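Ondance Robotics Club forum > Student projects > Two-arm table

tedine_14
Our club entry is two arms passing small parts to each other. I want the grippers closer at the start! 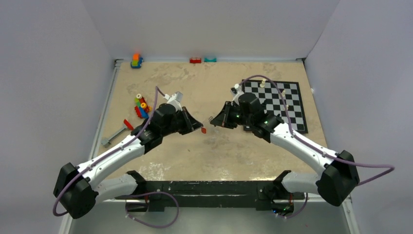 Start pose, chessboard on the right

gudeta
Too close already, I'd say. Back them off and go slower.

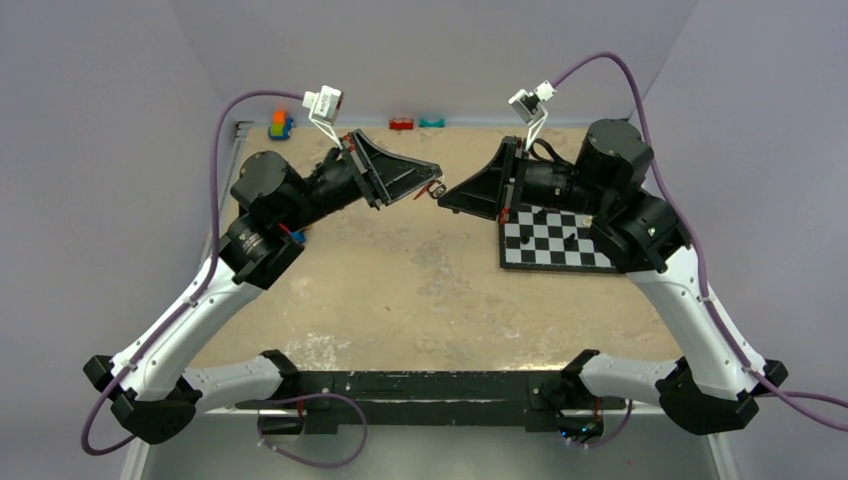 Speed isn't my worry, gudeta -- we're at 300 in the config and it's fine. I'd clear the table first. With that chessboard half under the right gripper you've got very little room to drop low on that side.

tedine_14
The board stays, it's our next task. Stestow managed with theirs in January. 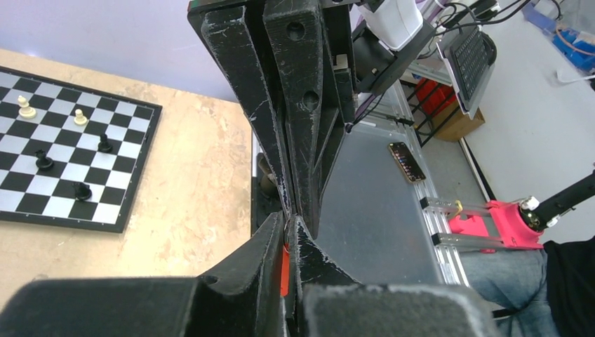 Wrist cam, red tab between the fingertips

gudeta
Still say slower. Try 3 runs each way and post both.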